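Small thread about the two-arm build in our shared workshop in Neltesbridge. I promised some people to write it down before I forget the details, so I try now. Posts are short, please be patient with my English.

1/
The goal for May was simple to say: the robot must take fruit from a sloped crate and give it back without crushing. Hard things we could do already in March. Blocks, cups, a roll of tape. Soft things were the problem.

2/
The forearms are cut and brushed by Zdzisław Śliwiński, who has much more patience with metal than I have. I made the wrist clamps and the wiring. If a cable comes out in a strange place, it is my cable.

3/
The first gloves were too smooth. Every bunch turned inside the hand while it was lifted. We changed to a thinner glove with more grip, and left the fingertips outside of it so the contact is always on the same material. This helped more than two weeks of tuning in software.

4/
About force. I started with a fixed closing limit for all fingers, and it was a mistake. The thumb needs a lower limit than the others when it presses from the top, where the stems are. Now the thumb stops at 38 percent of its range of current, and the other fingers have their own value.

5/
The controller boards are from Zeltwood. They are cheap and they do the job, but the manual is written for someone who already knows everything. Page 12 has the wrong order of the pins for the encoder. If you have the same board, check with a meter before you connect.
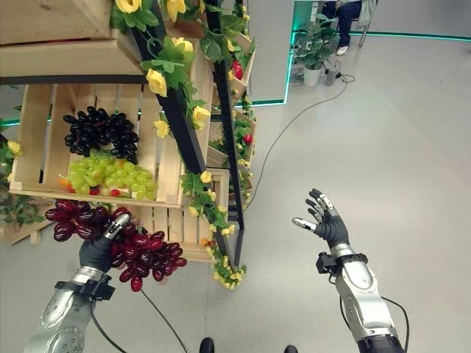

6/
Grapes are a good test for one more reason. A bunch has no fixed shape, so the position you planned for is old the moment you touch it. Our planner looks once before the grasp and once after the fingers close. Then it decides if it will lift or let go and try again.

7/
The slope of the crate also matters. On a flat table the hand comes from above and it is easy. On a slope the wrist must bend, and my first clamp was hitting the lower board. I cut 4 mm from the corner of the clamp and rounded it with a file. Not beautiful, but now it passes.

8/
Celina Laskowska asked me why two arms if only one is picking. Later the second hand should hold the crate or support the bunch from below. For now it goes to a waiting pose and stays there. I prefer to have one hand that I trust before I let both of them move together.

9/
Numbers, because somebody will ask. In the last long session we did more than 80 picks with different bunches. I will not give a success rate yet. I changed the thumb limit in the middle of the session, so the result would mix two different things.

10/
What still goes wrong: single berries come off when the arm speeds up too early. I made the first part of the lift slower, and Signe Eklund suggested to also make the change of speed softer at the end of it. I have the code for this, but I did not test it on fruit.

11/
Other open problem is the noise from the left elbow. It is a dry sound, only when going up with load. Esben Damgaard thinks it is the bearing, I think it is the belt. We will open it and see who buys the coffee.

12/
I will put the clamp drawing and the corrected pin table in the workshop folder this week. The drawing has the rounded corner already. If you print it, use full infill around the screws, my first one cracked there.

13/
Questions are welcome, only I answer slowly. For questions about the metal parts please write to Zdzisław, he has all the dimensions in his notebook and I have only half of them.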